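**Ticket 13: two-handed sort, can gets stuck between the hands**
Opened by: Mio Takeda
Build: Lirden, shared workshop at Istow
Status: open, getting there!

### What's going wrong

Lirden is meant to take the red cylinder, pass it across if it has to, and drop it in the tray of the same colour. We're still doing all of this in the simulator while the real shoulders wait for their bearings. Picking up is lovely now. Letting go after a pass is the trouble: the second hand closes, the first one never opens, and the whole thing sits there until the 2000-step limit ends the run.

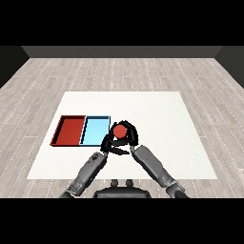 Contact readings were my first suspect. Both hands report a solid grip, so the "who lets go?" check never gets a clear answer and keeps asking. With the black fingers wrapped round the cylinder from both sides like this, I can hardly tell by eye where one hand stops and the other starts, so I do feel for the poor check.

### Tried so far

- Lowered finger friction. Cylinder slid out on the lift, put it back.
- Widened the release gap from 4 mm to 13 mm. No change at all.
- Turned off contact for the thumbs only. Better! The first hand let go on one run, then stuck again on the next.
- Swapped the pass for a plain one-handed carry, to see if the arms can manage without it. The right hand keeps the cylinder, the left stays open and out of the grip. 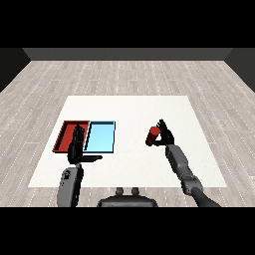 ### Reply from Itsuki Ichikawa

Great stuff, Mio. The one-handed version is worth keeping as a fallback, but I'd love to get the pass going. Two things to try:

1. Add a timer. If both hands have reported a grip for 700 steps, the giving hand opens whatever the check thinks.
2. Log each finger on its own — at the moment we add them up per hand, and I bet one fingertip is holding the total above the limit.

### Mio again

Timer is in and I'm so pleased with it, the giving hand opens every time. The cylinder does tip when it goes, so the drop still needs work. Finger logging is next, starting with the left hand. Leaving this open until I've got a log to attach.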